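Minura Two-Week Travel Wallet by Flodholm

Flodholm calls this the last travel wallet you will ever buy. We have heard that before, mostly about the Follard, which we stopped stocking in August after the zippers gave out.

So, what you get: a flat zip wallet with 13 pockets, a pen loop, and a neck cord. It holds passports for a family of four, plus train tickets. Weight is 77 grams empty. The maker says it is "rainproof." We would say it handles a drizzle — keep it under your coat in a real storm.

The blocking layer for card theft adds almost nothing to the price, and we doubt it adds much else. The cord is better than most. The Benítez costs less and has a nicer clasp, but it will not take a full-size map.

Price: $29. Colors: gray, navy. Returns within 2 weeks, unused, tags on.

Page updated Oct 2, 2019

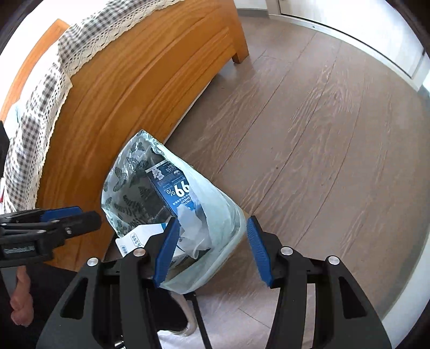
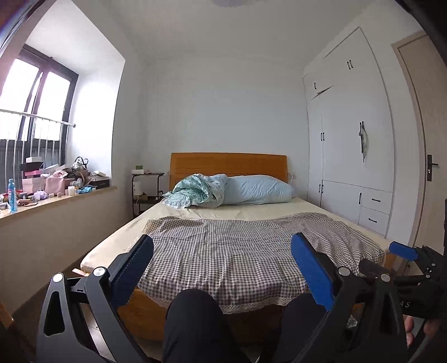 Drink carton in a pale green bag (first photo); double bed with a gingham cloth (second).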